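Minutes, chores and machines group, 7th May

I'm typing these up from my own scribbles again, so shout if I've mangled what you said!

We went back to the question from March: can a machine do a household or shop chore yet, start to finish, with no one hovering? The Plovine side of the room said nearly. The Grurkby side said come back in 3 years. I was somewhere in between (and still am).

Then eggs, which took up most of the meeting. 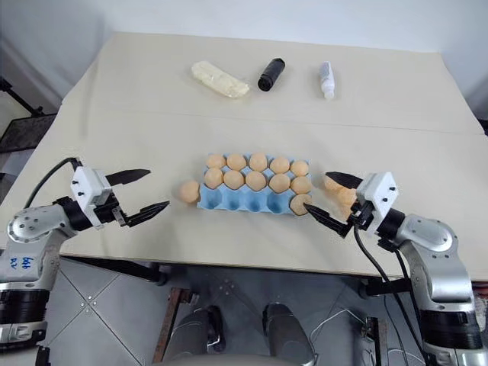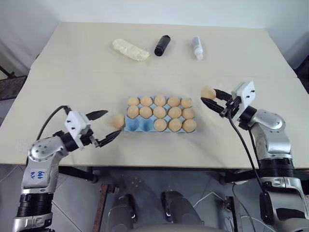 Eggs and a blue carton, two arms at work.

Someone from the Aksoy shop pointed out that a new hire gets shown egg packing once and then just does it, and chats the whole time too. Fair point, but a new hire also gets bored by tray 43, and I said so. We went back and forth on speed and on who wipes up a broken one, and I stopped writing for a bit there, sorry.

Agreed: laundry folding goes first next time. Zallmont will bring their quote, $3,298 for a trial in the stock room, and we'll argue over whether that's silly money. I still owe everyone the shelf-stacking notes.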